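Stistach Four-Volume Breviary Stand: Review
By Theophilus Odoi

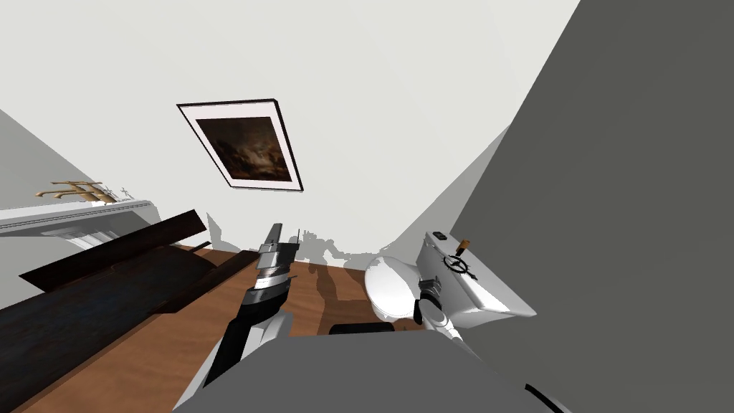 2 min read

The Stistach is a folding tabletop stand for breviaries, lectionaries and other thick ribbon-marked books. I used one at morning and evening prayer from February on, first in a house chapel and later at the reader's desk in the Cukthorpe retreat house.

Construction is simple. A back plate is hinged to a base plate, and a wire strut drops into one of several notches to set the angle. The lower lip carries 2 sprung page clips. The finish is matte, so a lamp placed behind the reader does not throw glare onto the text. Rubber feet are glued in recesses and have stayed put.

Load handling is good. With a full-size volume open at the Psalter the stand does not creep, even at the shallowest notch. At the steepest notch a book opened near the front cover leans left, and the strut flexes a little when a page is turned. I left it one notch below that and had no further trouble.

The clips are the weak part. Their springs are stiff enough to mark thin paper, and they have to be lifted with one hand while the other turns the leaf. In an office that sends the reader from the Psalter to the Proper and back, this is slow. I bent both clips outward slightly with pliers. They now hold a page against a fan and release with a fingertip. The maker should ship them that way.

Ribbons are handled better than on the older Hondo stand, where they caught in the hinge. A slot in the center of the lip lets them hang free. The slot is wide enough for a set of five or six ribbons, though knotted ends need to be fed through one at a time.

Folded, the stand fits in a briefcase beside one volume. The hinge is quiet when opened slowly. It clicks if the strut is dropped into place, and the click carries in a silent chapel.

The instruction leaflet, credited to Ó Ceallaigh, gives the notch settings for seated and standing use. The standing figure assumes a high desk. On an ordinary table it is too flat to read from.

Replacement feet and clips are sold separately. The strut is not.

Recommended for private recitation and for a fixed reader's place. For a community that passes one book along the bench, a plain cushion is still easier to use.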